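3.2 Storage conditions in the home

Most studies of household textiles look at washing and wear. Less is known about the months when an item is put away. Zamfir and Liyanage found that bed linen in their sample spent more of the year in storage than in use, and that the place of storage was often decided by how much room was left in the home. We therefore asked participants where their linen was kept, how long it had been there, and who had last handled it.

The survey was sent to 500 households, and 131 returned a complete form. Respondents could name more than one place. Bedroom closets came up most often, followed by hallway cupboards and separate storage rooms. Households with a storage room reported keeping sheets longer after they had stopped using them. Several wrote that they no longer knew which sheets fit which bed, and that the only way to find out was to take each one out and spread it on the floor (Figure 4).

The follow-up interviews were held in September by Tudose and Ilie. Seven of the households agreed to take part. Interviews followed a fixed list of topics, but people were free to talk about particular items. Sheets received as gifts were seldom thrown out, even when the owner disliked them. Worn sheets were kept for painting, moving furniture, or lining a car trunk. One respondent had cut hers into cleaning cloths and then stored the cloths as well.

We coded each reason for keeping an item as planned use, possible use, or attachment. Two coders worked separately and settled differences by discussion. Possible use was the hardest code to apply, as many respondents gave it first and then moved on to something closer to attachment. Where both were present, we recorded both.

Figure 4. Light blue sheet spread out on the floor of a storage room.
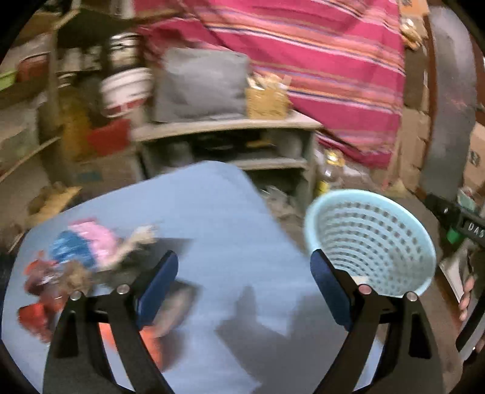
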